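Bin floors, wear and parts that will not sit still

January 20, 2019

The two grey bins have been on the bench since October and the floor of the front one now needs attention. These are my notes on its condition, mostly so that I can compare them with the next set.

Both bins stand one behind the other between light wooden surfaces. I bought the pair second-hand from Ramside for 79 pounds, including delivery. They were sold as "lightly used", and I have no complaint at that price.

The floor of the front bin is metallic and takes most of the traffic. It has gone mottled, with worn patches and darker smudges along the edges. The rear bin has a line of small white specks and scrapes low down. I tried a plastic scourer and washing-up liquid on a hand-sized area of each and saw no change in either, so I am treating the marks as permanent.

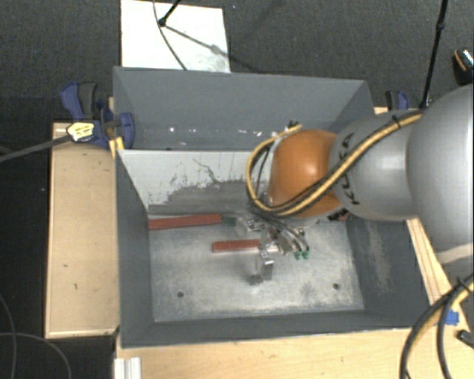

Bars on a worn floor

The reddish-brown bars are the usual contents. With two in the front bin, one tends to finish up near the back left corner with an end against the wall. A bar in that position is awkward to get hold of by its end, so I now measure clearance from the wall to the nearest usable edge. My minimum is 27 mm. Anything less gets moved before I start.

Hui-mei Chien suggested a thin rubber mat. I cut one from a Fundby roll, 700 mm long before trimming, and laid it loose. It crept towards the front wall within a morning. Double-sided tape held it down but left a raised seam that caught the bars, and the mat came out again.

Arnaldo Azevedo prefers a replacement floor panel, screwed down at the corners. Carvalho will cut one to size and Jerdale stocks something similar with a brushed finish. I have asked both for a price and for the thickness tolerance. Carvalho has replied on price only.

Until then the bare floor stays, wiped down at the end of each day with a dry cloth.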